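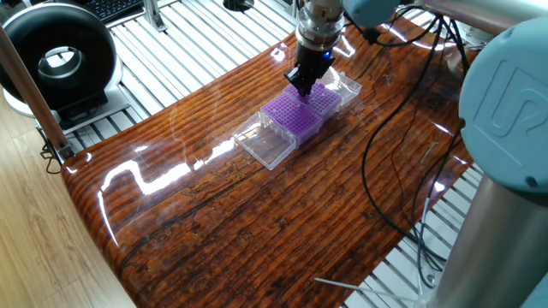 Page 3 of 7

Purple racks on the bench

Two purple tip racks in line on the wood-grain surface, with clear plastic at each end of the row. The round holes in the tops show up well under the ceiling lights, and so does the shine on the brown.

Bench and stores gallery, Brarnelham teaching laboratories

Page 3 covers pipette tip racks and the surface they stand on. Pages 1 and 2 had the glassware and the balances, and page 4 goes on to tubes and tube stands. The gallery was put together by Olesia Derkach for students starting in the Pededden building and for anyone who helps with stores and wants to know what goes where. Click any picture for the larger version. The notes underneath have been kept short where possible, but tip racks get more questions than anything else in stores, so this page runs longer than the others.

Colours

We go by rack colour in the teaching labs. Purple is kept on the middle shelf of the stores cupboard, at the end nearer the door. Please don't move tips of another size into a purple rack to save space. It has happened before and it took most of an afternoon to sort out, as the sizes are close enough that you only notice when a tip won't seat on the pipette.

The colour code is ours and doesn't carry over to Flustbridge. If you are borrowing racks from there, read the label on the carton and ignore the colour. Suppliers use purple for all sorts of things.

Setting out two racks

When two racks are out together, put them end to end along the bench with the long side of the bench as your guide. Work from the near one first. The second stays behind it as the spare until the first is finished, and then moves forward. Part-used racks go back in the cupboard with the lid shut and a strip of tape on the front. Write your initials and the month on the tape, for example OD, December. Racks with no tape are treated as unopened, so if you leave the tape off, the next person may pick one up expecting it to be full. 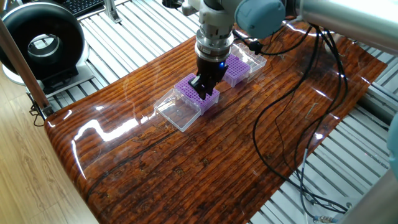

Lids

The lids in the picture are clear and both stand open, the front one flat on the surface beside its rack and the rear one up behind. Either is fine. Leave enough bench space for a lid to go all the way back before you open it, and keep tubes and notebooks out of that space.

Close lids when you leave the bench, including over lunch. Dust settles into the holes and is hard to get out again. If a lid cracks, keep the rack and ask for a replacement lid at the stores hatch, where there is a box of odd ones under the counter. Try it on before you take it away. Lids from different deliveries look the same and some of them don't fit.

The brown surface

Both pictures on this page were taken on the glossy reddish-brown surface with the dark grain. It wipes down easily with a damp cloth and then a dry one. Don't use the green scouring pads from the sink, as they dull the finish and the marks stay. Solvents should be kept off it altogether.

Reflections are the main complaint. The overhead lights come back as bright white patches, and if you are reading small print on a label it helps to turn the rack a little or lean to one side. For photographing gels or anything else where the glare matters, use the matt bench in the Liu room. It is booked on the sheet by the door, in half days.

Refilling and returns

Empty racks go in the crate marked PURPLE under the stores hatch. Take out any tips left in the bottom first. We send the crate for washing when there are nearly 100 racks in it, so it can look very full before it goes. Clean racks come back in bags and are refilled from loose tips by whoever is on the stores rota. Wear fresh gloves for this and change them if you touch your phone.

We try to hold 200 filled racks at the start of each term. If the middle shelf looks low, write it on the whiteboard inside the cupboard door. There is no need to email as well.

Racks for sterile work are kept separately and are not shown on this page. They have their own shelf, and they should only be opened in the cabinet.

Using these pictures

Staff may use the pictures in practical handouts and on course pages. Please credit Brarnelham teaching laboratories. Larger files are available from Olesia Derkach, who would also be glad to hear of anything missing from the gallery.

Previous page: Balances and weighing boats
Next page: Tubes and tube stands
Back to all 7 pages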